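Subtitles drift out of sync on season 3 of Kunado
Afroza Ekanayake
Sat 2 July

I am watching the dating series Kunado through the Fisora app on a Zapata television. Seasons one and two play correctly. In season 3 the English subtitles start on time, then lag after the first ad break, and by the reunion dinner they are four seconds behind. Restarting the episode clears it until the next break. App build is 3,837.
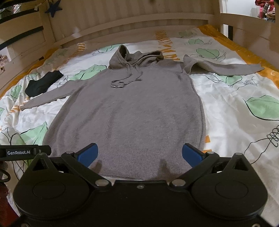 I have cleared the cache and signed out and in. Same fault on wired and wireless. Is there a fixed offset setting?

Todedano
There is no offset setting in the television app. The lag comes from the ad breaks: the subtitle clock keeps running while the advert loads, and each break adds to the error. Pause for a few seconds after the break, then skip back ten seconds. This forces the subtitle file to reload.

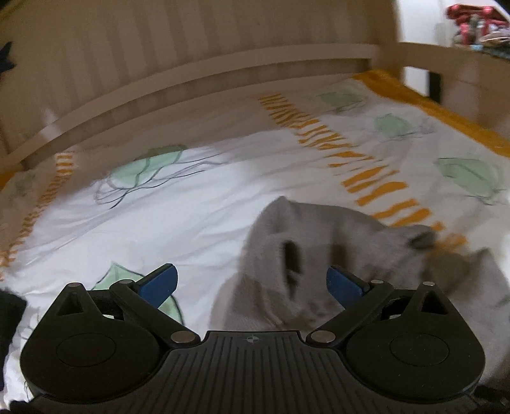

If that fails, switch subtitles off, play until someone speaks, and switch them on again. The browser player uses a different subtitle file and I had no drift there in June. Downloaded episodes are also fine, as they carry no adverts.

dial209
Same here, different telly. Gave up and watched without. The couple in episode 4 mumble the whole way through so good luck with that one.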